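Learning to cook again at 60: a talk with Silvia Slanina

Silvia Slanina came to Adelaide from a small town called Stikov when she was 28. She has worked as a seamstress, a school cleaner and, for the last 14 years, a teacher of evening cooking classes at the Lilurov neighbourhood centre. I met her in June, at four in the afternoon, before her students arrived.

"In my first winter I did not cook at all," she told me. "I was eating bread with butter, and on Sundays my neighbour brought soup. I was ashamed, as my mother was cooking for the whole street."

It was the neighbour, Ludmila Krajčí, who put her back at the stove. They made dumplings together, and the dumplings were too heavy, because Australian flour behaved differently from what they remembered. Silvia laughs when she speaks of it. 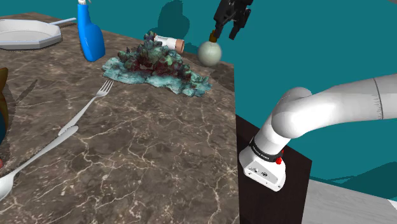 Her classes are kept to 6 people. Most of them are retired, and many have lost a husband or a wife who did all the cooking. One of them, Vivek Mittal, had never peeled an onion before he enrolled. "Now he argues with me about the cumin," says Silvia. "I let him win sometimes."

I asked her which dish she teaches first. She answered without thinking that it is always potato soup with marjoram. "It is cheap and it forgives you. If you forget it for ten minutes, it is still a soup."

She would like to write her recipes down, but her measures are mostly by hand and by colour. Ludmila has offered to sit beside her with a notebook and a kitchen scale, and they will start with the dumplings.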